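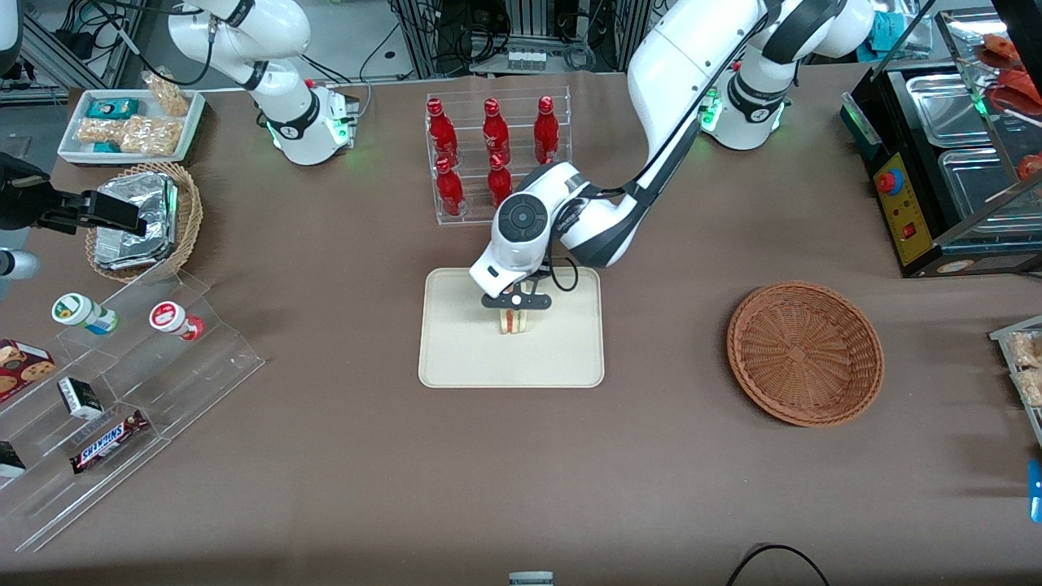
The Golo set is at 894 episodes out of a planned 3,000, all two-arm food handling. Pick poses on soft items vary more than I expected. With the sandwich held upright over the beige tray, the fingers cover part of the filling edge, and the overhead view loses the contact point. I now log finger width at every step and label the grasp from that.

Of the last 396 episodes, 5 had bad timestamps and were dropped. Next retrain is in March, on the Tetteh split only.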